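# About Mundetex

Mundetex repairs and re-covers commercial seating. Most of our work comes from clubs, medical centres, school halls and small cinemas in the ACT and southern New South Wales. The workshop is in Fyshwick, postcode 2609, and our licence number ends in 2052, which is also the last part of our phone number.

Fernanda Pacheco started the business in a rented double garage with one walking-foot machine and a contract for 20 waiting room chairs. Wakana Tanabe joined the following winter to do the cutting and took over quoting a few years later. There are now 13 of us, including two apprentices.

We strip a seat back to the frame before we price it. Foam can look fine from the outside and be crumbling underneath, and webbing is usually worse than the customer thinks. If a chair isn't worth doing, we'll say so on the quote and there's no charge for the look.
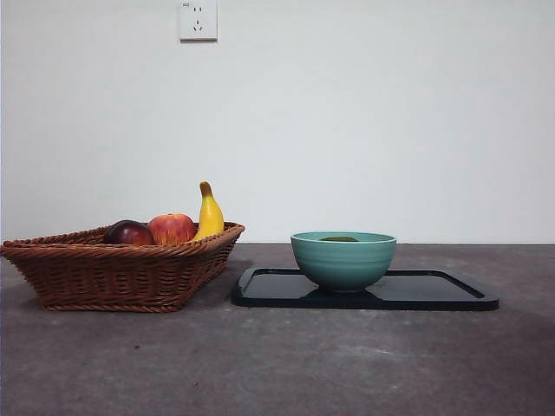
Customers have told us the quotes run long, and Craig Weidemann wrote back after his first one to ask whether he really needed a separate line for every seat in the hall. He kept the format for the next job, as it let him put off the back rows until the new budget came through.

Fabric is held on site in the colours we use most. Anything else is ordered in, and that can take up to 14 working days. We keep offcuts from each job, labelled by customer, so a torn panel can be patched to match.

## Collection and delivery

Our truck does the Queanbeyan and Goulburn run every fortnight. Loose chairs should be stacked near a door if possible. Fixed seating we unbolt ourselves, usually after hours, and we bag the bolts by row.

## Other work

We also make bench cushions and replacement covers for the Brikon range of folding seats. We don't do car interiors, boat covers or leather lounges.

The workshop opens at 7 am and the front counter at 8.30. We close for three weeks over Christmas, so school holiday jobs need to be booked by November.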